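From: Wiebke Sperling
To: Ollham Branch Libraries, staff and friends list
Date: February 14, 2025
Subject: Re: Revised lending terms for the toy collection

Dear colleagues and members,

Thank you to all who wrote in following the notice on the toy lending collection. I am replying to the list as a whole, as several of the letters raised the same points. Uwe Rieger's message is quoted below in part, with his permission.

> On the matter of the loan period, the Helleldale branch would
> ask that the present term of three weeks be kept. Many of our
> families come in by the Hinrichs bus, and a shorter loan would
> mean a second trip in the same month. We would also like to know
> whether sets with a missing piece will still be charged at the
> full replacement price, and whether play food is to be counted
> as one set or by the piece.
>
> Uwe Rieger
> Helleldale Branch

The loan period will remain at three weeks at Helleldale and Vondow. At the main branch it will change to two weeks from the first of March. The main branch lent 1093 toy items last year, against 494 at Helleldale, and the waiting list for the larger sets is now longer than we consider fair to new members. Loans already made before that date will run to the due date printed on the slip.
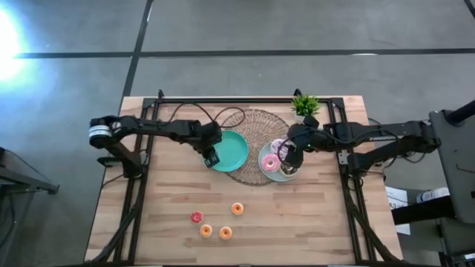 Replacement charges will be handled in a different manner from before. Under the old terms, a member who returned a set with one piece missing was billed for the entire set. From March, the member will be billed for the missing piece only, provided that the piece can be bought separately. Where it cannot, the branch may choose to keep the set in circulation with a note on the lid, and no charge will be made. Members have 32 days from the date of the notice to return a missing piece before any bill is sent. Pieces handed in after a bill has been paid will be refunded at the desk.

Play food, tea sets and kitchen items will be counted as one set, with a single barcode on the bag or box. Branches that now label each piece are asked to stop doing so. The labels peel, and parents of younger children have raised a fair concern over them. Existing labels should be taken off when a set next comes back. 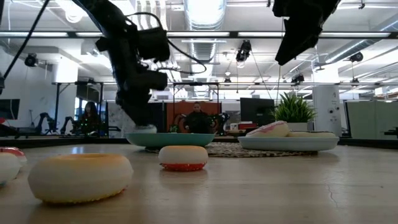

Cleaning remains the duty of the receiving branch. Hard plastic and painted items are to be wiped down with the approved solution and left to air dry on a rack before they are bagged. Fabric items go to the main branch in the gray crates. Please do not send wooden puzzles in the same crates, as two were returned to Vondow in January with swollen edges and had to be withdrawn.

Sets that have not been borrowed for 90 days may be exchanged between branches. Requests should be sent to me by e-mail with the set number and the name of the branch that now holds it. The van calls at Helleldale before Vondow, so exchanges in that direction are the quicker of the two.

One member asked whether grandparents may hold a toy card in their own name. They may, on the same terms as parents, and they need only show proof of address.

The full text of the new terms will be placed at each service desk. Corrections to the draft should reach me before the end of this month.

Respectfully,

Wiebke Sperling
Lending Services
Ollham Branch Libraries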